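I paid $139 for the Barel folding craft table, mostly to stop gluing things together on the surface where I eat. It has been up for seven weeks now, which is longer than the last one lasted, so I feel qualified.

## Putting it together

There are two leaves, a center section and a bag of bolts. The instructions want you to attach the legs before the hinges. Do the hinges first. My neighbor Carol Bramwell came over to hold the far end and left with a firm opinion of the people at Barel, whom she has never met.

## The top

Flat, smooth and easy to wipe. White glue peels off once it dries. Permanent marker stays exactly as permanent as the label says – I have a green line near one corner that I now call a guide mark. The listing promises it will hold 50 pounds per leaf. I put a sewing machine on one side and it didn't complain, though the locking bar gave a click I haven't enjoyed thinking about since.

## Living with it

Folded up, it fits behind a door, provided you never wanted to close that door. The casters roll well on wood and sulk on carpet. Only two of them lock, and both are on the same side, so the table can still pivot away from you like a guest leaving a party.

For anything that hangs behind a table, I've given up on tape and gone over to binder clips and plain black cloth, which makes even foam letters look planned.
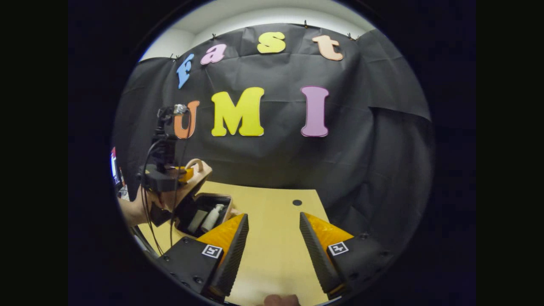 ## Should you buy it?

If you have the space, the Stada is sturdier and costs more. If you have my apartment, get the Barel and keep a wrench handy. I'd knock off a star for the casters and half of one for the hinge page. Carol would like to knock off the rest.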